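Out-of-pocket drug costs and prescription delay in a regional town

Health Policy Project, final report
Submitted Tuesday, June 12, 2018

1. Background

Medicare covers visits to a doctor and care in a public hospital. Prescription medicines are subsidised separately, and the patient pays a set amount for each item until a yearly safety net is reached. Some medicines are not on the subsidised list, or are listed only for certain conditions. A patient whose condition falls outside the listing pays the full private price.

The project looked at how often people in Brarow put off filling a prescription on account of cost, and whether delay was more common for unlisted medicines. Brarow has one general practice, the Clindoda Clinic, and one pharmacy. The nearest public hospital is a drive of just over an hour.

2. Method

A paper survey of 11 questions was left at the clinic front desk and at the pharmacy counter for four weeks. Adults who had been given at least one prescription in the past year could take part. No names or dates of birth were collected. Completed forms went into a locked box that was emptied each Friday.

Of the forms handed out, 513 were returned. Forms with no answer to question 4 (delay) or question 6 (type of medicine) were left out of the analysis.

Delay was defined as waiting seven days or more after the prescription was written. Respondents who never filled the prescription were counted as delayed. The definition was changed once, after the pilot, where a limit of three days picked up people who were simply waiting for their next trip into town.

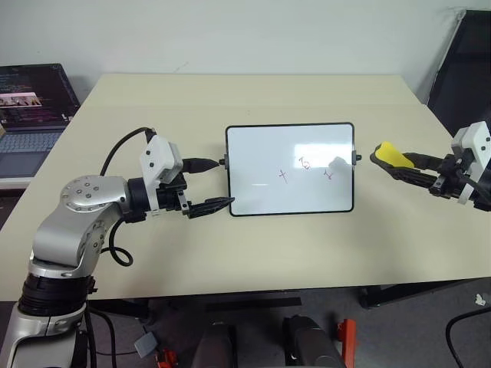
Answers were entered twice, by different members of the group, and the two files were compared line by line. Mismatches were settled by going back to the paper form. Most came from question 9, where people wrote a weekly cost in place of a monthly one.

3. Results

Delay was reported by 59 respondents. It was more common among people taking three or more regular medicines, and among those without a concession card. People with private health insurance reported delay less often, but the gap was small and may reflect income.

The highest yearly cost reported was around $4000, for an unlisted medicine taken daily. This respondent had applied to the Daltard Fund, a local hardship fund, and was still waiting for a decision when the form was filled in.

Reasons given for delay, most common first:

Cost of the item
Several items due in the same week
Waiting for payday or a benefit payment
Waiting for approval of a subsidised supply
Pharmacy out of stock

4. Discussion

The second reason was not expected. Several respondents wrote that they could afford each medicine alone but not all of them on the same day. Mazandarani, the pharmacy in Brarow, already offers to line up or stagger repeats on request. Few respondents seemed to know of it.

The safety net resets in January. Comments on the forms suggest that some people fill what they can in December, before the count returns to zero, and then hold off for several weeks. The survey did not ask about month and this could not be tested.

5. Limits

The sample was made up of people who visited the clinic or the pharmacy, so those who had stopped going to either were missed. Costs were self-reported and were not checked against receipts. The form was offered in English only.

6. Further work

A repeat survey should record the month of each delay and ask whether the patient knew that repeats can be staggered. Question 9 should be split in two, with the period printed beside the answer box.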